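Support > Yarn and Fiber > Dyeing FAQ

Does Gurnik yarn need to be washed before dyeing?
Yes. Spinning oil left in the skein causes uneven uptake. Soak it for 19 minutes in lukewarm water with a neutral soap, then rinse.

How much water does the dye bath need?
A 200 g skein takes at least 500 ml, enough to cover it. More water does not weaken the color – depth depends on the weight of dye to fiber.

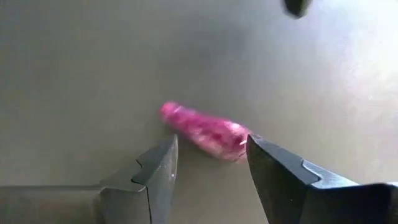 Why did my pink come out streaked?
The bath was probably heated too fast. Raise the temperature slowly and add acid in two doses. Do not stir hard, or the wool will felt.

Can I return dyed yarn?
No. Undyed skeins may be returned with the band intact.

Related
Setting acid dyes without a steamer
Tefera mordant chart
Reading a Gurnik yarn band

Contact Tradotent | © 2023 Tradotent | Back to top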